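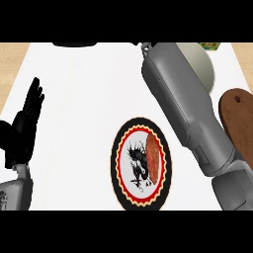 4.3 Recording a demonstration by remote control

Applies to Flarkis Teleop 2 and later. Rev. 06/02/2026

Before you start, finish the arm calibration in 4.2 and load a tabletop layout in the simulator.

1. Put on both Nakik hand controllers and tighten the straps.

2. Select Session > New and type a task name. Use the same name for every recording of the same task.

3. Hold both hands still until the status light turns green. The arms on screen now follow your hands.

4. Press the left pedal to begin recording.

5. Move one arm at a time toward the item. Keep the other arm clear of the work area – an open hand held upright and off to the side is fine.

6. Close the grip slowly, lift, and place the item on its target. If a forearm blocks your view of the item, back off and come in from another angle.

7. Open the grip, draw the arm back, and press the left pedal again to stop.

8. Choose Keep or Discard. Discarded recordings cannot be recovered.

Note: Pauses of over 500 ms are marked in yellow on the timeline. They can be trimmed later (see 4.5).

Note: A set of 200 kept recordings is the default for training. To change it, go to Settings > Sets.

CAUTION: If you switch from the simulator to the real arms, the controllers stay live. Press the right pedal to release them before anyone reaches over the table.

If the arms lag or drift, repeat step 3. Error 73 means a controller has lost its link – charge it and pair it again.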